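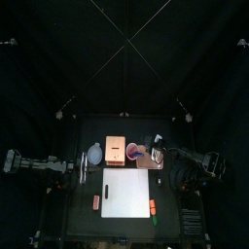
So my mom has one of those fall alert watches now. Took me almost 28 days to talk her into it. She lives up in Skekumdale by herself, signal is patchy, and she kept leaving her phone in the car.

Went with the Fovel in the end. Looked at Menzies too but they wanted a two year contract and the guy on the phone would not quit. No thanks.

Setup, quick version. Charge it first. Pair it with the Zadby app on YOUR phone, not hers. Add contacts in the order you want them called. I had my brother on top and he sleeps through everything, so moved him down.
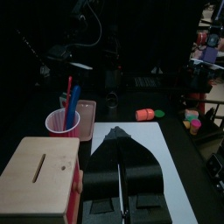

Box with a slot and a round hole in the lid.

The fall detection is jumpy out of the box. Mom set it off kneading bread. Twice. There's a sensitivity slider under Wearer, then More, went one notch down and its been fine since. You get 10 seconds to cancel before it starts calling, and she says thats plenty.

Battery is my gripe. Gets her to bedtime, just. She charges it while she has her coffee.
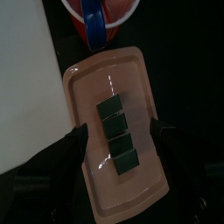

Page last changed: June

Update, they raised the plan to 122 a year. Still keeping it. Do the test call every month, mom likes doing it becuase she gets to talk to somebody.

Comments

Jairo Taipe: Does it work without wifi in the house? My dad is 83 and has no internet at all.

reply: Yes, has its own sim. Check coverage at his place first tho

marnie_k: the bread thing!! mine goes off when I clap

Contact me | Back to top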